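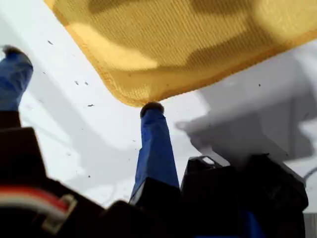
**Figure 3.** Yellow cloth, ribbed or mesh-like weave, with a rounded corner.

### 4.2 The corner problem

Every folding guide we collected begins by telling the reader to take the cloth by its corners. The Renbridge households did so gladly when the cloth had corners worth the name. Trouble came with the rounded ones. The yellow cloth in Figure 3 has a hem slightly thicker than the rest, and it runs down to the corner and up again without ever committing to a point. Asked to match corner to corner, people folding cloths of this sort slid their fingers along the edge, made a choice, and defended it.

We coded these choices under the Annan scheme, which recognizes two kinds of fold, "aligned" and "abandoned." By August we had added a third, "declared," for a cloth that was plainly crooked but had been put on the pile with confidence. Declared folds made up nearly a third of the rounded-corner trials in Gusinby, where cupboards are deep and the back of the pile is seldom inspected.

Thicker hems seemed to help. Six participants said they folded "by the edge" and let the middle sort itself out, a policy the middle did not always honor. The Nema guide, our only printed source to mention rounded cloths at all, advises rolling them. Two households tried this and went back to folding within the week, citing drawers. We return to drawers in Section 6.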